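4.2 Crumbs, seams and the lived-in floor

It is easy to forget, when one has spent a long August reading housekeeping diaries, how much of a household's daily labor ends up on the floor. The Viltarden diaries return to it again and again, and of the 2,497 entries we coded, a surprising share dwell on the bits that gather beside furniture and along the joins of a patterned wood floor – small matters, but ones their writers cared about a good deal.
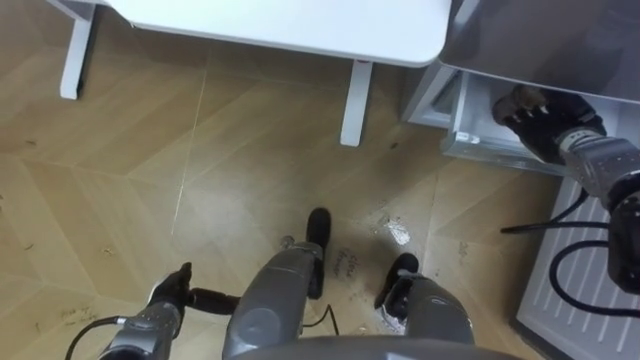 Figure 3. Herringbone wood floor with specks and small debris, beside a white table and an open drawer.

Why do crumbs on a herringbone floor so often escape an ordinary sweeping?

The seams run in two directions, so a broom pushed one way will clear one set of joins and drag straight across the other, leaving the finest bits behind.

Several diarists had worked this out for themselves, and they describe – with real affection, we felt – a habit of sweeping slowly along one slant and then the other, finishing with a soft cloth near the table legs.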